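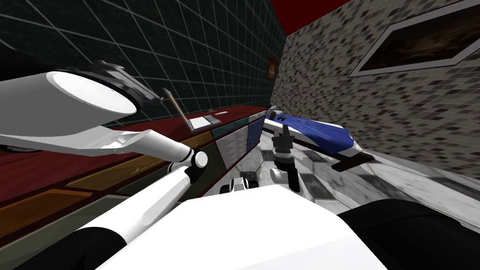
4. Recording your first examples in the simulated kitchen

By now you should have Cisholm installed and the two-armed robot loaded. If the arms aren't moving yet, go back to section 3, fix that first, and I'll see you in a bit.

We're going to record a small batch of examples by hand. I know, you want to get to training! So did I, and my first batch was so sloppy that I ended up throwing the whole thing out.

1. Open the Rooms menu and pick a kitchen. I like the one with the dark red countertop and the teal tiled wall (it's called Lerkska in the list) for a first try, but any of them will do.

2. Switch to the robot's own view. You'll be looking out over its white torso, with the arms coming in and out of sight as you move. If the room looks tilted, leave it alone. The learner gets the same view you do, tilt and all.

3. Press Home and wait for both arms to settle.

Note: Home doesn't open the grippers. Do that yourself with the O key.

4. Pick one task and type it in the Task box in plain words. "Close the laptop" is fine. "Tidy up" is not, and Brândușa Stanciu will send it back to you if you're sharing a project with her.

5. Press Record, count to two, then start moving. Go slower than feels natural. I keep the arm I'm not using folded in close, though it does tend to wander into view and block part of the counter.

Caution: Don't pause the simulation in the middle of a take. The clock keeps running in the log and you get a long stretch where the arm just hangs there. Stop and redo the take.

6. Press Stop when the task is done and both arms are still. Mark the take Good, Bad or Unsure. Keep the bad ones for now; section 6 has a use for them.

7. Press Shuffle to change the starting positions, then record again. Do 10 takes before you look at any of them, and 12 if your hands are still happy.

Note: Shuffle can put up to 4 loose objects out of reach. Catinca Bogdan added a Reach Check button for this (thank you, Catinca!) and I press it every single time.

8. Save the batch. Files go in the Tandivham folder unless you changed that during setup. If the Save button is gray, you've left a take unmarked somewhere, so scroll down the list and look for the empty box.

Playback is in the next section. Get up and stretch your wrists before you start it.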